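Rurkov Hand-Held Gripper Pair – Drastevmont Equipment

Home / Equipment / Hand-held grippers / Rurkov pair

Rurkov Pair
Price per pair: £2,688 including VAT
Price when ordered with five or more pairs: £2,088 per pair
Page last updated: 2025-01-15

We have stocked the Rurkov for a good while now and it is still the item we most enjoy packing up and sending out. It is a two-handed kit for recording everyday handling tasks in ordinary homes, and it suits teams who want lots of small, varied jobs from real bedrooms and kitchens without shipping a full arm to each address.

Most people who ring us ask about the price first and the tasks second. We'd gently suggest doing it the other way round! Write down what your people will be picking up, how big it is and how soft it is, and the budget gets much easier to settle. A home full of mugs and tins asks for different finger pads from a home full of cushions and purses (and pads are the part you will reorder most).

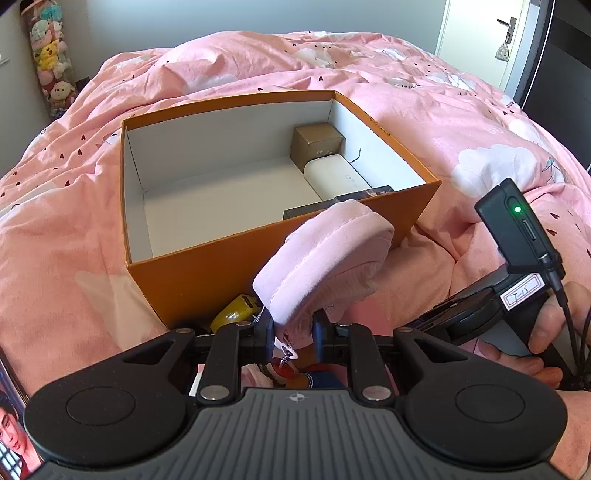 Box packing on a bed: a soft pink pouch held between the finger pads.

Tidying and packing jobs like this are a lovely place to start. The box, the bedding and the bits and pieces are already in the house, so your props budget can be close to nothing. Soft items do take practice, though. Olumide Onyeka, who runs our loan desk, tells new customers to allow a full afternoon of plush and fabric before recording anything they mean to keep, and we agree with him.

What to put in your budget

Pairs: one per home, plus a spare pair for every five homes. Two people sharing a pair sounds thrifty but the handovers eat the day.
Finger pads: a fresh set costs £55. Plan on two sets per pair for a first project.
Cables: order longer than you think. Beds and sofas put the operator further from the socket than a desk does.
Storage: recordings fill drives quickly, and we would rather you bought one size up now than two small ones later.
Operator time: usually the biggest line of all, and the one most often left off the first draft.

Works alongside

The Okonkwo carry case holds one pair with pads and chargers, and fits under a train seat – handy if your operators travel between homes. The Bususard charging dock takes two pairs overnight. Both are sold separately.

Delivery and loans

Pairs in stock leave us within five working days. Orders of more than five pairs are sent in batches, and the next large batch is due in March. If you are still putting a funding bid together, ask for a written quote and we will hold the price for 55 days.

Loan pairs go out for a fortnight, with the hire fee taken off your invoice if you buy. Please return all pads, used or not.

Add to quote
Ask about a loan
Compare finger pads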